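Getting a Sticky Drawer to Slide Again (and Keeping It That Way)
Posted 17 January 2023 in Around the House

I love a drawer that glides. You give it one finger and out it comes, and the batteries are right where you left them! If yours groan, jam halfway or pop off the back of the runner, set aside an afternoon and a cup of coffee, because most of them can be fixed with things you already own.

I've been through every drawer in our house in Kalldale this winter, 22 of them if you count the sewing box, and only one had to go to the curb. These are the tricks that worked.

Empty it first
I know, I know. But so many "broken" drawers are just too full. Take everything out, slide the drawer in and out a few times and see how it feels. If it runs fine, something was catching on the frame above it. In our kitchen it was a potato masher. It's always the potato masher.

While it's empty, pull the drawer all the way out and look in the hole behind it. You'll find rubber bands, takeout menus, and at least one thing you bought a replacement for last year. I got back a perfectly good pair of scissors and a Christmas card I never mailed.

Wax for wooden runners
Old wooden drawers that slide wood on wood are the easiest of all. Wipe the runners and the bottom edges of the drawer sides with a dry cloth, then rub a plain white candle up and down them, pressing fairly hard. Do both surfaces. Put the drawer back and work it in and out ten times or so to spread the wax. The difference is wonderful, and it lasts for months.

A bar of dry soap will do in a pinch, but it picks up dust and gets gummy when the weather turns humid, so I've gone back to candle stubs. Please skip cooking oil. It soaks in, goes sticky and starts to smell.

If there's a shiny spot on the wood, that's where it rubs. Give the shiny part a few light strokes with fine sandpaper before you wax. Go slowly and keep trying the fit, especially in damp weather when the wood is swollen. I got carried away with a dresser one April and by the time the heat came on in the fall the drawers rattled like teeth.

Metal slides
Crumbs and pet hair are the usual trouble. Vacuum the tracks with the narrow nozzle, then wipe them with a damp cloth and let them dry completely. A dry silicone spray is lovely on these. Spray it on a rag and wipe it along the track, so it doesn't end up all over your dish towels. I use the Wilano one in the little can, which has lasted me three years so far.

Then get a screwdriver and check every screw on both slides. A screw head that has backed out even a tiny bit will scrape each time the drawer goes by. If the screw just spins, take it out, push a wooden toothpick or two dipped in white glue into the hole, snap them off flush and let the glue set overnight. Drive the screw back in the next day and it will bite like new.

Tabletop drawer units
Those little desktop cabinets are my favorite thing in the whole craft room, and they have a problem all their own. They weigh so little that the whole unit slides toward you when you pull a drawer. Four self-stick rubber feet fix that. If it still creeps, put your heaviest things in the bottom drawer (I keep spare hinges and picture wire in mine).

Set the unit on something flat, too. A small cabinet on an uneven surface twists just enough to pinch its drawers. Slip a folded piece of cardboard under one corner and try again before you blame the drawers.

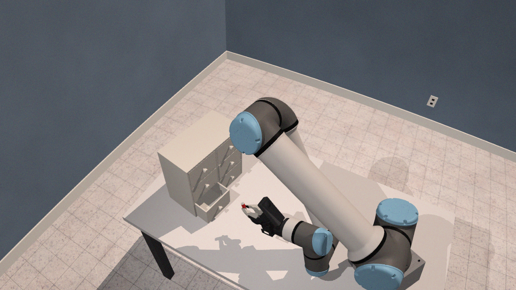
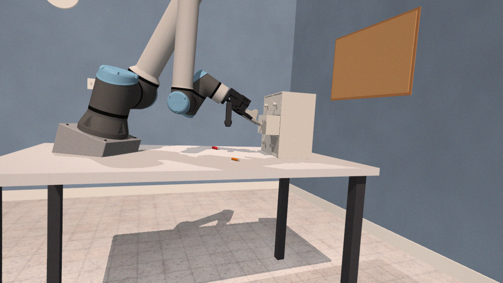
Small drawer cabinet, pale table.

Plastic drawers in these units hate being yanked from one side. If the drawer has a single knob, pull from the middle with the other hand resting on top of the cabinet. When a plastic drawer has bowed, wash it in warm water, fit a piece of stiff card inside to hold the sides straight and leave it to cool on the counter.

Lining and dividing
Now the fun part! Liners keep things from skating to the back every time you open up. Leftover wallpaper is gorgeous and costs nothing, and a thin cork sheet is best for tools. Cut the liner a hair smaller than the drawer so it lies flat, and don't glue it down. You'll want to lift it out and shake it over the sink.

For dividers I use cereal boxes cut to height, small jar lids for pins and thumbtacks, and the bottom halves of tea boxes. I did try the Mameck adjustable dividers in the big kitchen drawer and they're very good under pressure from wooden spoons, but a cereal box does the same job for socks.

Try everything out loose for a week before you settle on a layout. You'll find you reach for the tape far more than you expected, and it'll want to be at the front.

Labels that come off cleanly
Masking tape and a marker, every time. Fold one end of the tape under itself to make a tab and you can peel it off without picking at it. If an old paper label is stuck fast, warm it with a hair dryer and roll it off with your thumb. A little vegetable oil on a cotton ball will lift the last of the glue from plastic or painted metal. Keep it off bare wood.

Musty drawers
Leave them out in fresh air and shade for a day if you can. Then put a saucer of baking soda inside, close the drawer and check it in a week. For stubborn old dressers, brush a thin coat of clear shellac on the inside only, let it dry fully, and wait a few days before putting clothes back.

Next month: cabinet hinges, and what to do about the one that squeaks at night.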